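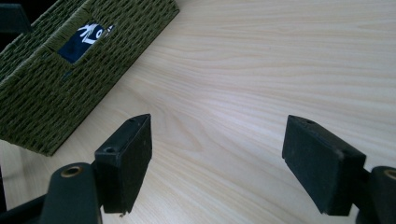 Basket and Garment Set: Data Card

Release: Tuesday, August 25, 2026
Maintainer: Zulema Gaete, Ninditz
Recording rules: Ivana Palma and Rutilio Robles

Contents

The set holds 1418 episodes recorded with hand-held grippers at a tabletop. Each episode has a head view and a view from each gripper. Episodes run about 30 seconds. The objects are folded clothes and a woven basket with a handle opening at each short end.

Rules for recording

1. Start with the jaws open and both grippers in the head view.
2. Keep the marker plates facing up and uncovered. Sleeves stay above the wrist.
3. One garment per episode. If it starts on the table, fold it flat and leave a clear gap between it and the basket.

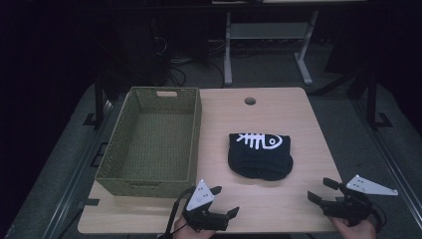
4. Keep cables off the tabletop -- a cable under a pad spoils the episode.
5. Do not touch the garment with a bare hand after the start tone.
6. Failed grasps are kept and labeled "retry". Do not trim them.

Checks before upload

Wipe the pads and look at the screws every 15 episodes. Scuffs are fine, loose pads are not. Olga Aravena reviews each batch at Endunport and sends back any episode where a plate is lost for more than a second.

Known limits

Table glare is strong in some gripper views. We left it in. Dark fabric against the black pads is hard to segment, so masks for those episodes are marked "low confidence".

Corrections

Send the episode number and the rule number to Amancay Gallardo. Fixes go into the February release.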